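Work and Automation, Unit 4 handout
Small-item handling: who does the socks?
Tien-fu Fung
Revised 26 Sep 2023

Read this before the seminar. Bring the Ghumman chapter on piece rates as well, even if you didn't like it.

Last week we looked at the big machines in a commercial laundry: the washers, the tunnel finishers, the folding line for flat sheets. They have been there for decades and the arguments about them are old. This unit is about the work left over once those machines were in. Somebody still has to take a soft, crumpled thing out of a bin, find which end is which, and put it where it goes. At the Drirnonthorpe laundry that job is called "smalls," and it pays the lowest rate in the building.

The pitch for automating smalls usually goes like this. The work is dull, hard on the wrists, and difficult to hire for. Two arms on a bench, one bin and one clip hanger will take care of it, and the workers will move to "higher-value tasks." I would like you to underline that last phrase every time you meet it this term and write in the margin what the tasks are. In the Piltero sales brochure, which is in your reading pack, they are never named. 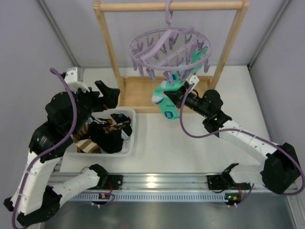 A clip hanger is a nasty test for a machine. A person squeezes the clip with one hand and feeds the cloth in with the other, mostly by feel, while talking to the person at the next bench. Ask anyone who has done it for a season how they know the cloth is far enough in and they will have trouble telling you. Economists like to call this unskilled labor. Engineers who have tried to copy it tend to use other words.

What changed at Drirnonthorpe

The laundry ran a trial of the Piltero bench beginning in December. Before the trial, the smalls team had a target of 600 pieces per person per shift. The bench was given a target of 200, on the grounds that it was learning. Note that no new hire on the smalls team has ever been given a third of the target on those grounds.

Management's report says the bench handled 1,910 pieces in its first full week. It doesn't say how many of those a person had to straighten, re-clip or pick up off the floor. I asked and was told this was not recorded. When a report counts the output of the machine and leaves out the labor around the machine, the machine will look good. Check for this first in any case study, including mine.

The team went from seven people to 5. The ones who stayed have a new job title, "cell attendant," and the old pay. Their work now comes in short bursts: wait, fix, reset, wait. Several said they were more tired than before, and that they missed setting their own pace. One had asked for a stool and was still waiting for it.

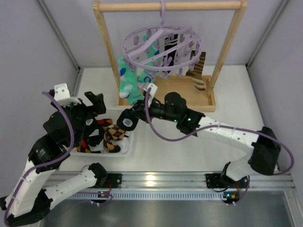 A mixed load matters more than it sounds. Demonstrations are often done with a few items somebody has chosen. Real bins hold whatever came in, some of it inside out, some of it knotted together. Attendants at Drirnonthorpe began sorting the bins before the bench got them, so that it would stall less. This was sensible of them, and it was also unpaid extra work that made the trial figures better.

I don't think the bench is useless. Wrist injuries in this trade are real, and if a machine took the worst hours off people I would be glad of it. My complaint is with who gets to decide which hours those are.

For discussion

Who should count the fixes, and who should see the count?
Brastus argues that attendants ought to be paid as trainers. Would you pay by the hour or by the piece?
Rewrite the "higher-value tasks" paragraph from the brochure so that a smalls worker could hold the company to it.

Comments (3)

marl_k: We had a bench like this on gloves. Same story with the pre-sorting. It stopped when the supervisor had to do it herself for a shift.

dunlin: A bit unfair on the 200. Any machine starts slow, so compare it again after a year.

T. Fung: Fair enough, dunlin, if they also count the fixes after a year.

Related handouts
Unit 2: The time study and its enemies
Unit 3: Sheets, steam and the folding line
Unit 5: Reading a vendor's brochure

Contact the course office | Copyright T. Fung | Back to top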